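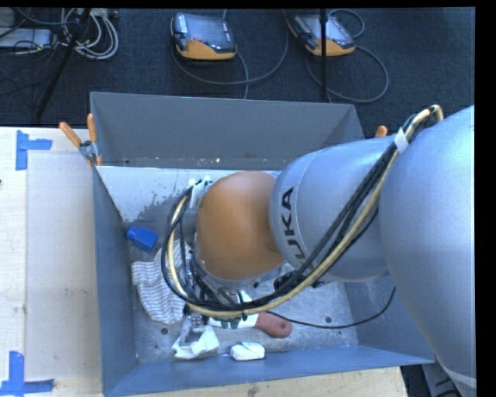

Rundgang August, Haus Illo, Erdgeschoss und Keller
Begonnen kurz nach 8 Uhr, fertig gegen halb zwölf (mit Kaffeepause, danke an die Küche!)
Geprüft und aufgeschrieben: Leilani Schumacher

Ihr Lieben, wie immer gilt: **[x]** ist in Ordnung, **[ ]** ist offen, und was dahinter steht, bitte wirklich lesen, auch wenn ich mich manchmal nicht kurz fassen kann. Den Zettel vom Frühjahr habe ich danebengelegt, einiges davon ist inzwischen erledigt, und darüber habe ich mich sehr gefreut.

## 1. Fluchtwege und Türen

- [x] Haupteingang öffnet vollständig nach außen
- [x] Fluchttür zum Hof, Panikstange leichtgängig
- [ ] Flur vor dem Archiv frei
- [x] Rettungszeichen beleuchtet

*Kommentar:* Im Flur vor dem Archiv stehen wieder Kartons. Ich weiß, die Lieferung von Clollel kam früher als gedacht und der Lagerraum war noch voll, aber dort muss man im Dunkeln durchkommen, notfalls auch zu zweit nebeneinander. Bitte bis zum Monatsende wegräumen. Die Hoftür ist nach dem Ölen wie ausgewechselt — im Frühjahr musste ich mich noch mit der Schulter dagegenlehnen.

## 2. Feuerlöscher und Brandmelder

- [x] Löscher Empfang, Plombe unversehrt
- [x] Löscher Teeküche
- [ ] Löscher Keller, Prüfplakette gültig
- [x] Rauchmelder, Testknopf an allen Geräten gedrückt

*Kommentar:* Der Löscher im Keller trägt die Inventarnummer 259, und seine Plakette ist abgelaufen. Die Firma Nguyen-Tran hat ihn beim letzten Termin wohl übersehen, weil die Kellertür abgeschlossen war. Ich habe dort angerufen, sie kommen noch einmal und berechnen die Anfahrt nicht, was ich sehr anständig finde. Bitte am Empfang den Schlüssel bereitlegen, und zwar den mit dem grünen Anhänger, der blaue klemmt. Wer beim Testen der Rauchmelder erschrocken ist: Es tut mir leid, nächstes Mal gehe ich vorher durch alle Zimmer und sage Bescheid.

## 3. Elektrik

- [x] Verteilerkasten verschlossen, Beschriftung lesbar
- [x] FI-Schalter ausgelöst und wieder eingeschaltet
- [ ] Keine hintereinandergesteckten Steckdosenleisten
- [x] Wasserkocher und Kaffeemaschine, Kabel unbeschädigt

*Kommentar:* Im kleinen Büro hängt eine Leiste an der anderen, und an der zweiten hängt der Heizlüfter. Den habe ich ausgesteckt und auf den Schrank gestellt. Im August wird ihn hoffentlich niemand vermissen, aber im Oktober steht er sonst wieder da, deshalb schreibe ich es gleich auf. Falls es in dem Zimmer im Winter zu kalt ist, meldet euch bitte, dann schauen wir gemeinsam nach dem Heizkörper.

## 4. Treppen, Böden, Beleuchtung

- [x] Handlauf Kellertreppe fest
- [ ] Stufenkanten Kellertreppe
- [x] Licht im Treppenhaus, Zeitschaltung lang genug
- [x] Fußmatten liegen flach

*Kommentar:* An der dritten Stufe von unten löst sich die Gummikante. Ich habe Klebeband darübergezogen, das hält ein paar Wochen, mehr nicht. Cillent hat für neue Kanten auf der ganzen Treppe ein Angebot über 844 Euro geschickt, mit rutschfestem Podest wären es 1.061 Euro. Ohne Rückfrage darf ich bis 1.000 Euro freigeben, die größere Lösung muss also erst durch die Verwaltung. Mir wäre sie trotzdem lieber, denn auf dem Podest bin ich selbst schon einmal weggerutscht, zum Glück ohne Folgen.

## 5. Erste Hilfe

- [x] Verbandkasten Empfang vollständig
- [ ] Verbandkasten Keller vollständig
- [x] Aushang mit Notrufnummern aktuell

*Kommentar:* Unten fehlen Pflaster und die Schere. Pflaster dürft ihr euch immer nehmen, dafür sind sie da, legt mir nur einen kleinen Zettel hin und tragt es ins Verbandbuch ein. Die Schere hätte ich gern zurück.

## Offen bis zum nächsten Rundgang

| Punkt | Wer | Stand |
|---|---|---|
| Kartons vor dem Archiv | alle, die bestellt haben | offen |
| Löscher 259 | Nguyen-Tran | Termin folgt |
| Steckdosenleiste kleines Büro | Leilani | bestellt |
| Stufenkanten | Cillent / Verwaltung | Angebot liegt vor |
| Verbandkasten Keller | Leilani | Pflaster bestellt, Schere fehlt |

Unterschrift: L. Schumacher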